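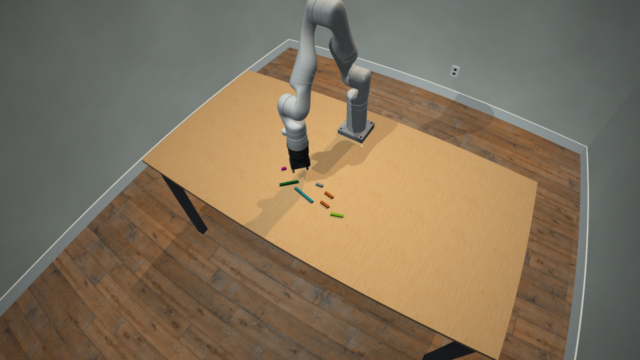
Lornolura Supper Club
Minutes of the November meeting

Celina Wysocka presided and called the meeting to order at 7:20 p.m. The minutes of the previous meeting were approved as read.

1. Harvest supper. Benito Garrido reported that 14 members have signed up to cook. The menu will be bean soup, roast chicken and the Echevarría flatbread. Each cook is to bring the dough already risen, as the kitchen has only 4 oven racks.

2. Budget. A sum of $200 was approved for chicken, flour and olive oil. Receipts go to Ms. Wysocka.

3. Desserts. Mr. Garrido moved that frozen desserts be allowed. Seconded and carried, with one member opposed. Freezer space must be requested by Saturday.

4. Recipe booklet. Held over. Two recipes still lack oven temperatures.

The meeting adjourned at 8:40 p.m.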